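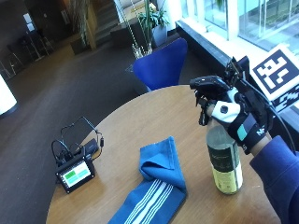 Orkum glove on the bottle, round table, towel laid out.

Home List Archive Thread Prev Next Search

Subject: Re: [prullusum-build] glove lag, tracker mount, who changed the config
Date: 29 May 2025

Quick one, have to be out the door soon. Picture is on top, the rest is answers to the questions from the other night. Quoting the whole thing so it stays in one place:

> Got the Orkum branch running at the Ayala shop over the weekend. Arm moves,
> gripper opens and closes, great. But the glove feed is way behind. I close
> my hand, wait, wait, then the gripper closes. Measured it off the log and
> got 477 ms from glove to arm. Nobody can pour anything like that.
>
> Questions:
>
> 1. Is that normal or did I break something? I did swap the USB hub.
>
> 2. Tracker mount. The printed one cracked at the base again, same spot.
> Are you still using the flat one or the angled one?
>
> 3. What objects are you recording with? I've been using foam blocks and a
> mug and the replays look fine until I give the arm something slippery.
>
> 4. Where do you put the marker board? Mine is flat on the bench and I keep
> putting stuff on it.
>
> 5. Is somebody going to merge the wrist strap drawing or should I just
> redraw it?
>
> Also the Hemilico config in the repo has a filter window I don't remember
> agreeing to. Anyone?

OK in order, more or less.

Lag. No, not normal. I was never that bad. Check the filter window first, before you touch the hub — the Hemilico config is the culprit, I would bet on it. It was me, sorry. I pushed it when I was trying to smooth out the finger readings and forgot it applies to the wrist pose too. Set smooth_pose to 0 and leave smooth_fingers alone. Then check the rate. Should be 100 Hz on the glove side and the arm side should be asking for the same. If the arm side asks for less it queues up and you get the creeping kind of lag, where it starts fine and gets worse the longer you go. If yours is the same from the start its the filter. If it creeps its the queue. Could be both, in which case do the filter first so you can see the other one.

The hub thing: I had trouble with one hub and no trouble with another, can't tell you more than that. Plug straight in and compare.

Mount. Angled. The flat one puts the tracker right where your knuckles want to go and you end up holding your hand funny, and then all your recordings are of somebody holding their hand funny. The angled one sticks out forward over the fingertips, looks silly, works. For the cracking — print it on its side so the layers don't run across the base, and use more walls. I went through two of the old ones before I tried that. Also leave slack in the cable. Mine runs down the side of the hand and back along the arm. If it's tight every time you reach across the table it tugs on the mount, and I think that is what's cracking yours, not the screws.

Objects. Foam blocks are too kind. They squash, so the fingers can be off by a lot and the replay still works, and you learn nothing. Go to glass. I'm on a glass bottle with liquid in it, gripped at the neck and shoulder from above, upright on the table. The neck is narrow enough that you find out right away if your thumb is calibrated wrong. Clear glass is also bad for the camera, which is a reason to do it now and not in August when we've tuned everything for foam.

And a towel. I know, I know. But cloth is where the finger data earns its keep. I fold one end over so there is a flap to pinch. Pick one with stripes if you have it, makes it a lot easier to tell on video which end is which when you are labeling later at midnight.

Don't start with the towel though. Bottle till the replays are boring, then towel.

Marker board. Prop it up! Mine leans at an angle by the window, past the table. Flat on the bench it gets covered, like you say, and the angle to the camera is poor. One warning about windows, direct sun washes the white squares out and you lose the pose for a bit. If it drops out at the same time every afternoon that's your reason. I just draw the blind, you could also move the thing.

Once it's up don't nudge it. If you nudge it redo the calibartion, all of it, no "it's close enough". I lost an evening to close enough.

Little screen unit: keep it on the table, off to your free hand's side, so you can start and stop without reaching over with the glove. Old version of the notes says put it on the floor. Ignore that.

Strap drawing. Please don't redraw, I have it locally and will push tonight. The slot is wider. If you have already cut one from the old drawing it will do, just goes on tight over a sleeve.

Things I have NOT done:
- gripper force limit, still whatever the default is, so don't let the arm near glass till one of us sets it. Record with glass, replay with plastic
- left hand. no left glove yet, dont ask
- the readme

Can you send the log from the 477 run? Raw one, not the plot. And say what rate the arm side was asking for, it's in the second block near the top. If it's the filter I'll fix the default for everybody and bump the Orkum branch, and whoever is at Ayala next can pull it onto the shop machine.

Gotta run. Will read replies tonight.

prullusum-build list | Contact the list owner | Copyright remains with the posters | Back to top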